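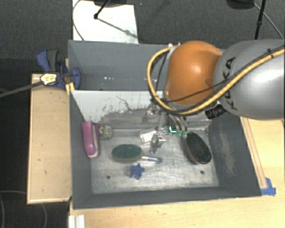 Cleltlow Public Library > News and Stories > Staff Interviews

The Local History Room Reopens Under a New Archivist

The Local History Room on the second floor of the Cleltlow Public Library has returned to its regular schedule following the transfer of the Lenent Collection from the former county records office. The collection contains 3445 items, among them letters, parish maps, shop ledgers and school registers. Ye-ji Jin was appointed archivist in June and has overseen the work since her arrival.

Ms. Jin came to Cleltlow after several years with a university archive, where she was responsible for maps and architectural drawings. She describes the move to a public library as a deliberate choice.

"In a university, most readers arrive with a catalog number already written down," she said. "A person who comes in here may have only a street name and the memory of a grandmother who kept a bakery on it. I wanted to work with those readers. The questions are wider, and the answers usually mean more to the person asking."

The oldest dated item in the collection is a ledger from 1876, kept by the owner of a dry goods store on Mill Street. It records the purchases of regular customers, often with short remarks on what they had promised to pay and when. Ms. Jin considers it one of the most useful sources the library holds on daily life in the town.

"The census gives a name and an occupation," she said. "The ledger says that the same man bought lamp oil every other week and was behind on his account all winter. Some pages also have sums in a child's hand in the margin. We do not know who the child was, but we have kept a note of every page where the writing appears."

The condition of the material varies. Many of the school registers were stored for years in a basement and have stained covers and weak bindings. The library has arranged for 46 volumes to be repaired by Shin, a bindery that also serves the county courthouse. Volumes are sent out in small groups so that readers are never without the full run for long.

Ms. Jin was asked whether digital copies would in time replace visits to the room. She replied that the library intends to offer both. Maps and photographs will be placed online first, through the Zovow catalog that patrons already use to search for books. Ledgers and registers will follow as staff time allows.

"A digital copy is excellent for reading," she said. "It is less helpful for understanding how a thing was used. When a register falls open at a certain page, or a map has been folded along one line until it is nearly worn through, that is evidence too — and it is hard to see on a screen."

Access to the room is open to all holders of a library card. Visitors are asked to use pencil only, to leave bags and coats in the lockers beside the stairs, and to request no more than four items at a time. Photographs may be taken without flash for personal research. Requests for use in print must be made in writing.

The library is also accepting offers of family papers. Ms. Jin asked that donors speak with her before sorting or discarding anything.

"People apologize for the state of the box," she said. "They take out the receipts and the grocery lists and bring us the wedding portrait. We are very glad to have the portrait — but please bring the receipts as well."

An introductory session on tracing the history of a house will be held in the reading room at 10:30 a.m. on the first Saturday of each month. Attendance is limited to 20 people, and places may be reserved at the second floor desk.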